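Search stories Search Go

The Wells of Livudham

by Rebecca Donati

Print this story | E-mail this story

The cloth on the big table had been Ermanno Sartori's idea, and for the first winter everybody at the water laboratory in Flendden hated it. It was red and yellow and blue and white, in blocks, with thick black lines between them, and it looked (Ada Farina told him so to his face) like something you'd put under a child's high chair. Ermanno said the old table had been the color of a wet sidewalk for as long as he had worked at it, that he was going to spend the rest of his good eyesight looking down at it, and that he would like to look down at something cheerful. Then he smoothed it out with both hands, set a rack of tubes on it and went back to work, and after a year or so Ada noticed that she had started saying things like "it's on the blue" or "I left it by the little red one," and that people knew exactly where to look.

By the time Ese Ojo came to work there, Ermanno had been retired long enough for his mug to have gone missing, and the cloth was simply the cloth.

Ese was tidy. She had come from the hospital in Tyagi, where a tube went into the first hole of a rack, and the next tube went into the next hole, and so on down the row until the row was full. She was a quiet young woman with a big laugh that she mostly saved for lunch, and on her first morning she stood a good while looking at Ada's racks with her coat still on.

"They're all over the place," she said at last.

"They are," said Ada.

"Would you like me to straighten them up for you?"

Now, Ada was not a sharp person, and she had been hoping very much that the new girl would be nice, so she did not say what she would have said to Ermanno. She said, "Have some coffee first," and by the time the coffee was finished the telephone had rung and the courier had come, and Ada had been called down the hall to look at a freezer that was making a noise. The freezer took her a good deal longer than she meant it to. When she came back, Ese had her sleeves pushed up and was looking very pleased, and every tube in the Livudham rack was standing in line like children waiting for the bus.

Ada sat down.

"Oh, no," said Ese. "What did I do?"

"You didn't do anything, sweetheart," said Ada, who needed a minute. "You moved the Chibas in with the Methodists."

It took a while to explain, and I will try to be quicker about it than Ada was. Livudham is a long thin valley with a river down the middle and hardly a straight road in it. There were 800 wells on the county's list at that time, and the laboratory tested them in turns, a handful of farms each week, all year round. Every tube had its number, of course, and every number was in the book. No harm had been done that the book couldn't mend. But years before, when she was new herself and had no feel for the place, Ada had gotten into the habit of setting out the tubes the way the farms lay on the ground. The far side of the rack was the head of the valley, where the snow stayed late. The near side was the bottom land. A tube by itself in a corner was a house by itself up a bad lane. Where there were three or four close together, that was the crossroads with the church and the feed store, and if you saw a lot of empty holes, well, that was the marsh, where no one had ever been fool enough to dig.

"So if something comes up wrong," Ese said slowly, "you can see who's next door."

"You can see who's downhill," said Ada.

They put it back together that afternoon. It was snowing in a halfhearted way and the light was going by four o'clock, and Ada sat with the book open on her knees and read out the numbers while Ese moved the tubes. It should have taken 20 minutes. It took until past closing, because Ada could not read out a number without saying whose it was, and could not say whose it was without saying what they were like. This one kept geese. This one had a well dug by a grandfather who never found the water he was looking for and found better water by mistake, on the way to the barn. This one would call you up, if the letter was a day late, and ask whether you had died.

"And that one?" Ese asked. She had a tube in her fingers and there was only the one hole for it, way out at the corner.

"That's Kiyoshi Chiba's mother," said Ada. "She's 102. She drinks it straight from the pump and she says it's the reason."

"Is it?"

"I've tested it every year since I started and it's only water," Ada said. "It's very nice water."

Ese set it down in its corner, gently, with the side of her little finger resting on the rack to keep her hand steady. Then she stood back, as you do when you've hung a picture, and Ada could see her going up the valley with her eyes, past the marsh and through the crossroads and on up the lane.

After that Ese did the Livudham rack herself. She was better at it than Ada, if the truth be told, since she had that hospital neatness in her hands and never once knocked a tube or lost her place in the book. In spring she borrowed her cousin's car and drove the whole valley on her day off, from the bottom land to the last gate, and came back with mud to her knees and a dozen eggs, and said that Ada had the feed store on the wrong side of the road. They argued about it through most of a lunch hour. Ada was wrong, and she moved it over one hole, and she was a little bit short with people until about three o'clock.

The following January a letter came from Kiyoshi Chiba, on lined paper. He wrote that his mother had passed in her sleep, in her own bed, and that he supposed they could take her well off the list, as he had town water at his place in Minditz and nobody would be living up there now. He thanked them for their trouble over the years. He said she had kept all the results in a cookie tin, and used to read them to her visitors.

Ada read it twice and handed it across the table. She went and washed some glassware that was already clean.

When she came back, Ese had the book open and was setting out the morning's tubes. She was nearly through. She had done the bottom land and the crossroads, and left the marsh alone, and gone on up to where the lane ran out, and there she stopped with nothing left in the tray.

"I could move the Hollow Road ones up a little," she said. "To fill in."

"You could," said Ada.

Neither of them moved anything. The radiator knocked. Down the hall somebody was laughing at something on the telephone, and outside the courier was stamping the snow off his boots, one foot and then the other – a big man, who always made more noise about it than he needed to.

"Leave it be," Ada said. "Somebody'll buy the place. It's good water up there."

Ese wrote the date at the top of a fresh page, and went to let him in. 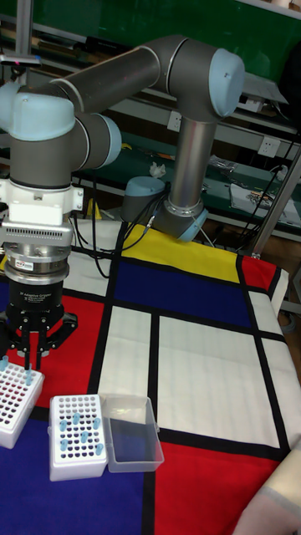 Page last changed: January, 4:16 p.m.

Reader comments (4)

marsh_hen wrote:
My grandmother had a well like that and I swear nothing has tasted right since. I had to go and stand in the kitchen for a while after the cookie tin. More about Ermanno please!

T. Bell wrote:
Lovely. I did wonder how Ada could be wrong about the feed store for that many years, but my husband has lived in this town all his life and still turns the wrong way for the dentist.

oldpumphandle wrote:
"You moved the Chibas in with the Methodists" made me laugh out loud on the bus. One small thing, the county would want the well capped if the house was standing empty. I used to do that work. Good story though.

Rebecca Donati wrote:
Thank you all. Oldpumphandle, you're right, and I'd like to think Ese got around to the form by spring. There is an Ermanno story half written, it has his mug in it.

Print this story | E-mail this story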